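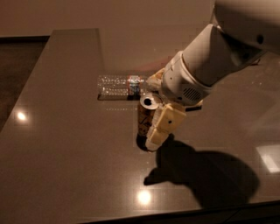 Spreadsheet tips for the home office

Keep the original. Before you tidy the household accounts, save a copy and work on that — your later self is not to be trusted with Undo.

Store dates as dates. "19th February" typed as text will sort itself somewhere after "18 eggs".

Import 10 rows before you import 131. Mistakes are cheaper in small sizes.

Name the columns properly. "Stuff 2" meant something once.

Back up to a second drive, and keep it out of the kitchen drawer.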